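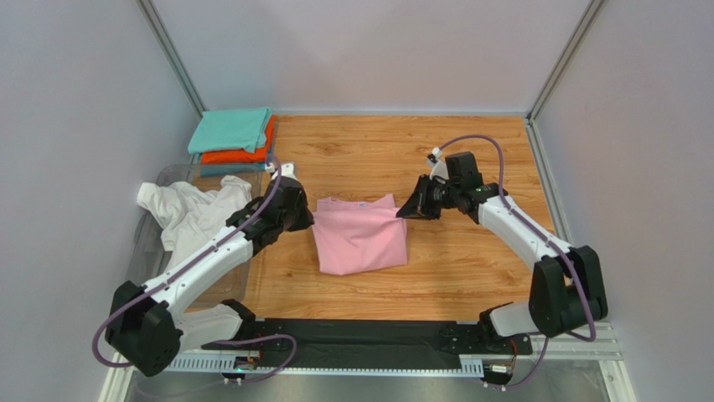

Talk notes: keeping the drain lines open
Nodden Plumbing, evening session for homeowners, Clolville branch library

Start at 7. Handout goes around while people sit down. Water is on the back table.

Opening
Ask who has had a sewer backup. Ask who knows where their cleanout is. Usually far fewer hands on the second one. Say that most of tonight is about that cleanout.

Part one: what is under the yard
The main line runs from the house to the street. In most of Clolville the owner is responsible for it up to the connection, so check your own paperwork. Houses on the Pustetti side of town are mostly clay pipe, laid in short sections. Every joint is a place where a root can get in. Newer streets have plastic, with long runs and fewer joints. Plastic can still sag if the trench was backfilled badly.

Tell the story of the house on the corner lot. Slow tub for a year, then the floor drain came up during laundry. Some 70 feet of line, and the trouble was all at one joint under a maple.

Part two: signs to watch for
One slow sink is usually a local clog. Pull the trap and look.
Two or more fixtures slow at the same time points to the main.
Gurgling in the tub when the toilet flushes.
A floor drain that smells or has water standing around it.
A strip of lawn that stays green in August.

Pause for questions here. Somebody will ask about chemical drain cleaner. Answer: it does very little to roots, it can sit in the pipe, and whoever opens the line next has to deal with it. Tell the plumber if you have used any.

Part three: cable or jetting
A cable machine cuts a hole through the blockage. It is quicker and costs less. It often leaves material on the pipe wall, so the roots come back.
Jetting washes the whole wall with high pressure water. Good for grease. We do not jet a pipe that is already broken, and we run a camera through first to find out.
Price: a cable job with the camera starts at $500 with us. Say clearly that this is a starting price and that digging is separate.

Part four: if it backs up tonight
Stop running water everywhere in the house, including the dishwasher and the washer.
Keep kids and pets out of the area.
If the outside cleanout is easy to reach, loosen the cap slowly and stand to the side. Pressure may let go into the yard instead of the basement.
Take pictures for your insurance before you move anything.
Then call.

Szénási Street work
People will bring this up. The city is replacing the main there starting in June. Lines are being reconnected 4 houses at a time. We are not the contractor and do not have the schedule. Send them to the notice on their door.

Closing
Leave ten minutes for questions. Cleanout caps are at the front table, one per household. Sign-up sheet for camera inspections goes next to them. Lights off and chairs stacked by 8:30.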